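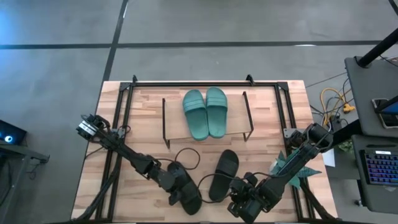 Fevereiro, onze da noite

Passei a tarde inteira com a planilha aberta e ainda estou elétrica, não consigo dormir! Finalmente temos um orçamento que fecha, ou quase fecha, para a segunda bancada.

A ideia é repetir o que já temos: tampo de madeira, quadro de perfil de alumínio preto, dois braços com garra e câmera no punho. A Trilov mandou a proposta dos braços hoje cedo e o prazo é de 8 semanas, menos do que eu temia. A Radebe é mais barata, só que cobra as garras à parte, e quando somei tudo a diferença quase sumiu. Fico com a Trilov, acho. Amanhã releio a parte da garantia com a cabeça fresca.

O que eu adorei foi mexer na lista das coisas pequenas. Sapateira de madeira, chinelos verdes, chinelos pretos, planta artificial: tudo isso cabe numa linha só e custa menos do que um cabo bom! Quero 30 pares de calçados diferentes (sandália, tênis, pantufa, o que aparecer), porque arrumar sempre os mesmos vai ficar pobre depressa. E mais 2 sapateiras, uma delas mais alta.

Cabos, ai, os cabos. Coloquei canaletas de chão no orçamento e não tiro nem que me peçam. Hoje temos fio amarelo e fio preto correndo pelo piso entre a bancada e a mesa do teclado, e na bancada nova quero tudo preso desde o primeiro dia. Também pus uma régua de tomadas reserva e garras sobressalentes.

Falta decidir o computador. O pessoal da Pendinari ofereceu aluguel com desconto de 30 por cento no primeiro ano, e eu, que sempre fui de comprar, estou balançada. Comprando agora, a mesa nova fica para o semestre que vem. Alugando, dá para ter tudo junto.

O projeto Rurkesen com duas bancadas trabalhando lado a lado... nem acredito que estou escrevendo isso! Medir o espaço até a parede antes de assinar qualquer coisa. E perguntar do frete, que esqueci de novo.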